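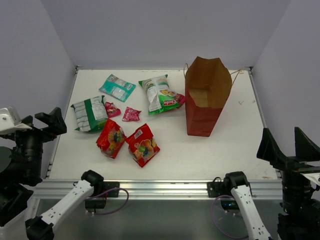

Your Farkeo bench kit comes with one practice task already loaded, called Bag Packing, and we suggest you start with it before you try anything of your own. It's a friendly task to learn on, as the two arms have plenty of room to work in and you very likely have everything you need in a kitchen cupboard. You want a paper carrier bag, stood open towards the right of the table, and a handful of snack packets spread over the left and the middle, lying at whatever angles they happen to fall. A mixture of sizes is best, so put in a big crinkly crisp bag, a couple of flat packets of fruit gummies and one or two little sweet wrappers, which are the hardest to pick up and therefore the most useful to practise with.

4.1 Before you begin

Please read this part through once, even if you have used the older Jolov bench. The clamps look much alike but the power-up order has changed.

1. Check that both arm clamps are tight on the front rail. Give each arm base a gentle push by hand with the power off. It should not shift at all.

2. Let the cables hang in an easy loop below the mounts. A cable pulled straight will tug at its plug every time the arm swings out, and sooner or later it will work loose.

3. Wipe the tabletop with a dry cloth.

4. Open the bag fully and press the bottom flat with your hand. Handles can go wherever they like so long as they don't fold in over the mouth.

NOTE: Bags with thin twisted handles are fine. If a gripper keeps catching one, turn the bag a little and try again.

4.2 Running the task

5. Switch on at the wall, then at the control box, and wait for the steady light. The arms will hold themselves in the rest position with the grippers open.

6. Choose Bag Packing from the Fosten menu and set the speed to 10. You can go up to 26 later on, but do please have a few slow runs first.

7. Press Start and stand back. Keep one hand near the stop button until you are used to how the arms move.

8. When the arms return to rest, press Finish. Tip the packets out, lay them down differently and go again. Ebenezer Amegashie, who wrote this task, likes to see 8 clean runs before anyone moves on to chapter 5, and we think that is good advice.

CAUTION: Never reach over the table while the light is green. Press Stop, wait for the arms to settle, and only then move a packet or straighten the bag.

CAUTION: Don't use glass jars or tins for this task. The grip is set for soft packets.

If an arm stops halfway with code 57 showing, it has met something it didn't expect, most often the side of the bag. Press Stop, clear the way and go back to step 6.

Filed under: Bench kits > Set-up guides > First tasks

Farkeo Support, Amoah House | Contact us | © Farkeo, all rights reserved | Back to top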